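Warkmont Film Festival Announces Lineup for Second Edition

WARKMONT, 3/12/18 – The Warkmont Film Festival today announced the program for its second edition, which opens in September at the Kassa Theater. The festival will present 30 feature films and 19 shorts, chosen from among 141 submissions.

The opening night selection is Wondale, a drama set in a mill town during the last summer before its rail line closes. The film will be shown with a live score performed by a string quartet. Wondale will screen a second time on the final afternoon of the festival for audiences unable to attend the opening.

This year's program gives added room to first-time directors, whose work makes up the whole of the New Features section. Each film in that section will be followed by a discussion with members of its cast or crew. The shorts will be shown in 2 programs, both of them free to students with a valid school ID.

The festival is presented with the support of Turer, a distributor of independent and foreign-language films. Under the terms of the agreement, Turer will offer a North American release to the winner of the New Features prize.

Festival passes go on sale this summer through the Kassa Theater box office. Tickets to single screenings will be sold at a later date, subject to availability. All films not in English will be shown with English subtitles – open captions will also be provided at matinees.

Members of the press may request accreditation through the festival office. Screening copies are available for selected titles.
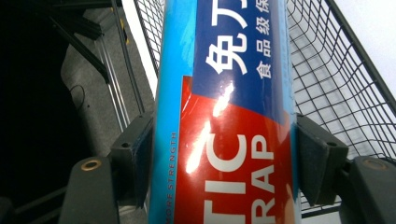

Plastic wrap in blue and red packaging, printed with Chinese characters.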